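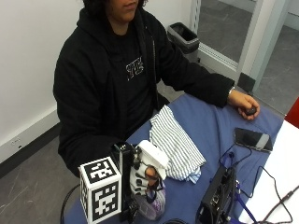 A reader who tried my February schedule wrote in to ask why his clear coat still looked cloudy after the 500 grit step, and whether he should have started coarser. Starting coarser would have made it worse. The haze he describes is usually solvent trapped under a film that skinned over too early, and sanding only exposes it.

I ran the same clear on two offcuts of steel panel from Zutwood. Both were scuffed, wiped down and sprayed with the Fullik gun at the same setting. Panel A got three wet coats with five minutes between them. Panel B got the same three coats with 14 minutes between them. Panel A went milky near the lower edge, where the film was thickest. Panel B stayed clear.

Curing time matters as much as flash time. The can says dry to handle overnight, and that is true as far as handling goes. A fingernail still marked panel A after four days. I left both on the shelf for about 200 hours before touching them with paper, and by then B sanded to a dry white powder. A still rolled up into little balls and loaded the sheet.

If yours is cloudy now, set the part somewhere warm and leave it another week. Some of the haze may clear. If it doesn't, sand back to sound material and respray in thinner coats.

Next on the list is the Kubíček hardener, which I have only used on one bracket so far. The mixing ratio on the label and the one on the data sheet don't agree, so I've written to ask.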